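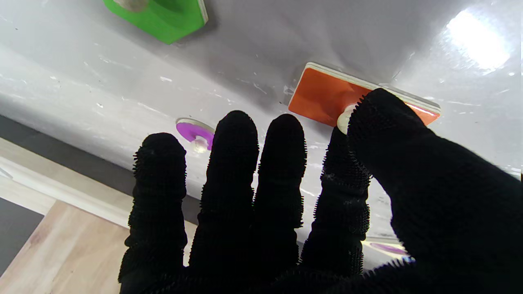 Is the Luvdale mill open day worth the trip if you don't knit? Go for the dye house and the waterwheel, skip the wool shop, and you'll fill a morning easily.

Notes typed up on the train, 8 Feb 2026, so forgive the state of them.

Got there just after opening. Car park already a bog. Walked up from the station instead, 30 minutes, mostly uphill, pavement runs out after the chapel so wear boots. Ticket desk is in the old weighing room. Cash only!! Caoimhe Ó Súilleabháin paid for me, I still owe her.

Carding shed first. Noise is something else. They run one machine for a few minutes then switch it off so the guide can talk. Ours was Margit Kiss, used to work the night shift, very good on pay and who got fined for what. Fined for whistling, fined for opening a window. She'd have gone on all day and I'd have let her, but there was a second group stacked up behind us on the stairs.

Then spinning floor. Long room, low ceiling, grease in the boards. Up to 200 people worked up there at the peak, according to the wall panel. Hard to picture it. Cold too, they don't heat it for visitors, take a jumper.

Dye house the best bit by miles. Maritza Castaño does the demonstration, madder and weld and a bit of indigo, and the indigo skein comes out green and goes blue while you stand there. Did it twice for the back row. Smell of wet sheep and old cabbage. She answerd every question including my daft one about beetroot (it fades).

Waterwheel turning, which it wasn't last July when the river was too low. Stood on the footbridge for ages.

Tea room: soup good, scones gone early. Two tills, one working. Queue out the door by noon, so eat before the dye house, the times clash otherwise.

Wool shop is Dundel yarns mainly, nice colours, dear. Caoimhe came out with 5 balls of the grey and says it's for a hat. Big hat.

Missed the weaving talk altogther, the board by the entrance had the wrong time on it. Sheyla Carhuamaca went and said it was mostly about looms from Gindach and she couldn't hear at the back.

Last train back is earlier than the leaflet says, check before you set off.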